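Stone Workshop, Kevbridge
Notebook 2, bench trials: honing and polishing of white marble
Monday. Entry begun 8:40 a.m.

Present: Sobia Baloch, Anselmo Magalhães, Signe Amundsen. Trinidad Robles joined for the afternoon readings.

Purpose. To decide which finishing sequence the workshop will recommend for worn white marble flooring, and whether the last abrasive step before polishing powder should be 2000 or 3000 grit. The previous entry left the matter open. Two of the slabs in that trial had been sealed by the supplier and the readings on them are withdrawn.

Samples. 16 offcuts, all from the Asante delivery, cut from the same slab and marked on the back in pencil. Marks in wax crayon are to be discontinued. The crayon on the earlier set traveled through to the face during rinsing and was recorded, wrongly, as iron staining.

Half of the set was taken to 2000 grit and half to 3000. Within each half, some pieces were finished with oxalic-type polishing powder, some with tin oxide, and the rest were left as honed. The allocation is on the sheet clipped inside the back cover. Signe Amundsen drew it up and it was not altered during the day.

Preparation. All offcuts were washed in plain water with a drop of neutral soap, rinsed, and stood on edge in the rack over the weekend. No acid cleaner of any strength came near them. Each was checked under the raking lamp before work started. Offcut 7 has a natural fissure running in from one corner. It was kept in the set, with the reading points moved to the sound side.

Honing. Carried out wet on the bench, by hand block up to the middle grits and with the small air polisher from there on. The pads were the resin-bonded type, new at the start of the day. The following points were agreed at the bench and should be carried over to the written procedure:

Water was to be changed completely between grits, and the tray wiped as well as emptied. A single coarse particle left in the tray scratched offcut 3, and the piece had to go back two steps.

The pad is to be lifted before the air is shut off. Stopping it on the surface leaves a faint ring that cannot be seen wet and is plain once the stone has dried.

Readings are to be taken on dry stone only. Anselmo Magalhães took an early set on damp pieces in order to see how far they would mislead us. They were high in every case. They have been struck out with a single line and remain legible.

Observations at 11:30 a.m. The difference between 2000 and 3000 grit, before any powder, was clear under the lamp and difficult to find under the ceiling lights. Sobia Baloch could sort the pieces correctly by looking along the surface toward the window. She could not do so from standing height, and neither could the rest of us. This should be borne in mind when the recommendation is written: a floor is seen from standing height.

Dark veins behaved differently from the white ground throughout. They took the polish later and lost it sooner when washed. On two of the heavily veined pieces the vein now sits a hair lower than the white around it, and a fingernail will catch there. Whether this was present in the stone as supplied is not known. The profile was not measured before work began, and it ought to have been. Added to the preparation list for the next set.

Powders. The oxalic-type powder brought up a shine quickly and was unforgiving if allowed to dry on the stone. Offcut 12 was left during a telephone call and has a dull patch the shape of the puddle. The tin oxide was slower, needed a damp felt and steady pressure, and gave a quieter result with more depth to it. It also left residue in every open pore. Rinsing did not remove all of it – a soft brush did, followed by a second rinse and a cotton cloth.

A remark on quantity. The instruction sheet for the tin oxide calls for a slurry like cream. Three people mixed three different creams. Signe Amundsen has asked that the written procedure state weight of powder and volume of water, and that the workshop buy a second balance so that the dust stays away from the good one. Both requests are supported here.

Readings, 2:15 p.m. Taken by Trinidad Robles, who had not been told which piece had received which treatment. Full table on the following page. In summary, the tin oxide pieces at 3000 grit gave the highest gloss and the least spread between reading points. The tin oxide pieces at 2000 grit came close behind. The oxalic-type pieces were scattered widely, with the best and the worst single readings of the powder-treated pieces both among them. The honed pieces were low and very even, as expected.

Water drops were then placed on one piece from each group and watched. The honed pieces darkened first. No further conclusion is drawn from so few.

Provisional view. For domestic floors with ordinary wear, 2000 grit followed by tin oxide appears to be sufficient. The extra step to 3000 costs a set of pads and the better part of a morning on a room of moderate size, and what it adds is visible chiefly to persons who are looking for it. For tabletops and fireplace surrounds, where the eye is closer, the extra step should stay in.

The oxalic-type powder should not be given to trainees until they have spoiled at least one offcut with it under supervision.

Matters outstanding.
Order felt pads. The Hurnadton supplier has changed the backing and the new ones shed.
Repeat the vein measurements with the profile gauge, before and after.
Label the waste slurry drum. It is at present identified only by its location.
Return the borrowed lamp stand to the joinery shop.
Ask for a sealed and an unsealed piece from the same slab for the next set.

A floor in place will not behave as an offcut in a tray behaves. Edges cannot be reached by the polisher, borders in other stone take the polish at their own rate, and rinse water has to be collected instead of poured away. The Guvgate notes should be read together with this entry before any procedure is issued.

Marble floor, by the door and at the corner of the border. 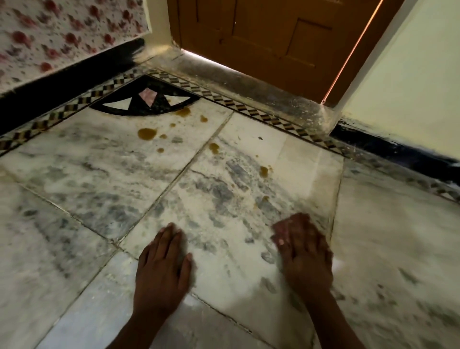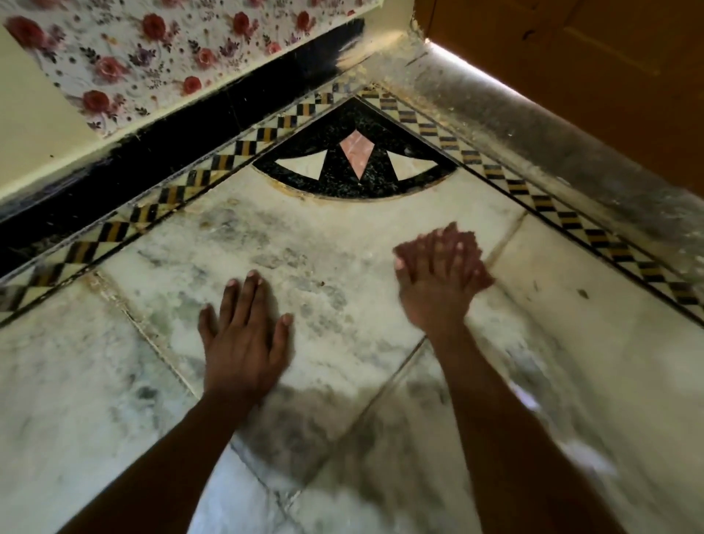

Loredana Messina has read the entry and does not accept the provisional view as it stands. In her opinion the even readings at 3000 grit matter more than the high ones, and a floor finished at 2000 will show its traffic lanes sooner, whatever it looks like on the first day. She asks that four of the offcuts be set into the workshop threshold and walked on until December before the grit is settled, and that offcut 7, with its fissure, be one of them.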